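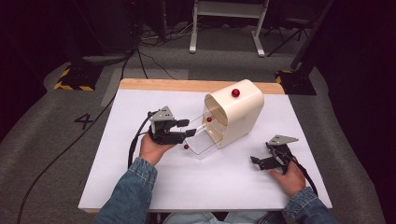

Drila data group, October meeting
Present: Oanh Bùi, Duyên Tạ, Trí Cao, Iolanda Godoy (minutes)
Absent: Hằng Châu

**1. Last minutes**

Approved. Trí asked that "Castura trials" be changed to "Castura demonstrations" in item 4. Done.

**2. Drawer task, hand-held gripper data**

Duyên reported 886 demonstrations recorded, of which 397 have been checked and labeled. The rest are waiting on the time sync fix between the head view and the two gripper streams. She expects to start on them once Hằng merges the patch.

Oanh asked if the policy needs the head view at all. Duyên trained with and without it. Without it, the left gripper tends to close short of the drawer front. With it, most of those errors go away, but the policy is slower to start moving. No numbers in the minutes until she has repeated the run with a second seed.

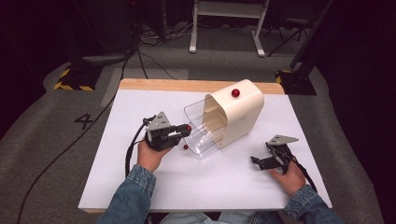

**Iolanda Godoy**
Research coordinator, Flisasstead

Trí thinks the slow start comes from the demonstrations themselves, where people wait before the first reach. He proposed trimming idle time at the beginning of each episode. Oanh prefers to keep the raw files as they are and trim at load time. Agreed.

Discussion of the red balls. Their positions vary between episodes and the labels do not record this. Duyên will add a field for ball on top of the housing, yes or no, and one for ball on the table surface.

**3. Transfer to the Thân arm**

Nearly 2 hours of robot time were lost to a calibration error. Trí has redone the calibration and will repeat the open-drawer test before anything else is run.

**4. Actions**

- Hằng: merge sync patch
- Duyên: second seed, new label fields
- Trí: load-time trimming, repeat test on Thân
- Oanh: draft the methods section, send to all

Meeting closed 11:40.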